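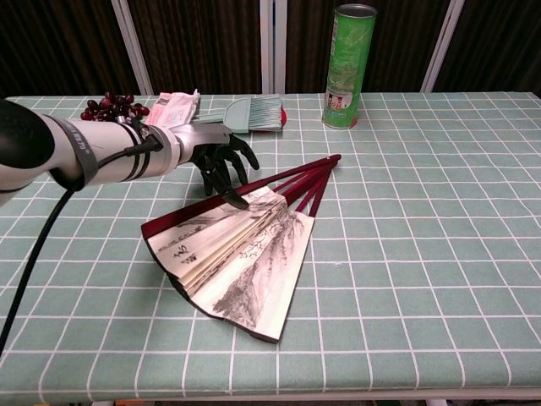 **Does a campaign song change how people vote?**

Very few voters switch sides over a tune, as far as anyone has been able to measure. A song mostly works on people who already lean your way: it helps them remember a name, turn up to a meeting, or feel less silly about handing out leaflets in the rain.

# Chapter 3: Singing for Votes

I grew up in Kiltlow, a town with one main street, two pubs and a council election that everybody pretended not to care about. When I was ten, a candidate called Ihor Kravets drove up and down that street with a speaker tied to the roof of his ute, playing a song his cousins had recorded in a garage. It had an accordion in it. The chorus was his surname, four times, and then the words "fix the bridge". I can still sing the whole thing, and I've sung it to more first-year classes than I probably should have!

Kravets lost. He came third out of five, and the bridge was fixed anyway by the people who beat him. But I've forgotten the names of the four other candidates, including the one who won, and that's more or less the puzzle this chapter is built around. What did the song do, if it didn't get him elected?

## Why bother with jingles at all?

Students sometimes tell me this is the lightweight chapter (it sits between voting systems and party money, so I can see why). I'd ask you to hold off on that until the end of section 3.4. Campaign music is one of the few places where you can watch politics and entertainment borrow from each other in plain view. Somebody picks the song. Somebody pays for it, or forgets to. Somebody in the crowd sings along and somebody else writes an angry letter to the paper. All of those people are making political choices, even the one who only came for the sausage sizzle.

It's also cheap to study. You don't need a polling firm. You need ears, a notebook and a bit of patience with bad rhymes.

## Three kinds of song

I'm going to use three labels all the way through, so get used to them now.

A **made song** is written for the campaign. The Kravets number is a made song. It usually has the candidate's name in it, it's usually short, and it has no life outside the election. By September you can't find anybody who'll admit to having played on it.

A **borrowed song** already exists and belongs to someone else. The campaign plays it when the candidate walks on stage. The good part is that the crowd knows it already. The bad part is that the crowd knows it already, along with everything the singer has ever said in an interview, and the singer may not want to be there.

A **taken song** is the one I find most interesting. Nobody in the campaign office chose it. Supporters start singing it, or change the words to something rude, and it sticks. Opponents can take a song too, which is how a candidate ends up being followed around a shopping centre by people humming.

The lines between them get blurry. A borrowed song with new words is partly made. A made song that football crowds pick up years later has been taken. Don't panic about this in your coursework — just say which label you're using and why.

## The Marchuk rally

Our main case for the chapter is a mayoral race in Marchuk, where Orysia Hrynyshyn ran against the sitting mayor, Marites Lumanlan. Hrynyshyn held her biggest rally on 4 Jun 2021 in the old showground pavilion, with 3,000 people there and a sound system hired from a wedding band.

Her team had a made song ready. It was called "Open the Gates", it had taken weeks to write, and it was fine. The crowd clapped politely. Then there was a problem with a microphone, a long gap with nothing happening, and a group near the back began singing an old picking song that most local families know from the orchards. It went right across the pavilion. Hrynyshyn waited by the steps until they'd finished, and dropped "Open the Gates" from every event after that.

Lumanlan's side had no song at all, and made a point of it. Her leaflets said she'd "rather answer the phone than sing to you", which I think is a pretty good line. She held on to her job.

My colleague Uyên Giáp interviewed 100 people who had been at the pavilion, and 95 of them could name the picking song. Only a handful could hum any of "Open the Gates". We'll go through her interviews in section 3.2, and you'll see that people disagreed quite sharply over what the singing had meant. For some it was support for Hrynyshyn. For others it was a way of filling an awkward silence, and one man told her he was planning to vote for Lumanlan and sang as loudly as anyone.

## Before you read on

Have a go at these with a partner. Keep your notes, as you'll need them again in section 3.3.

- Write down a campaign song or slogan you remember from before you were old enough to vote. Which of the three labels fits it best?
- Ask someone older than you for theirs, and ask them who won.
- Read the words of "Open the Gates" in the source pack. Mark any line that could only be about Marchuk.

Section 3.1 begins with the people who write made songs for a living, starting with Valentyna Horobets, who has written for both sides in the same election and didn't tell either of them.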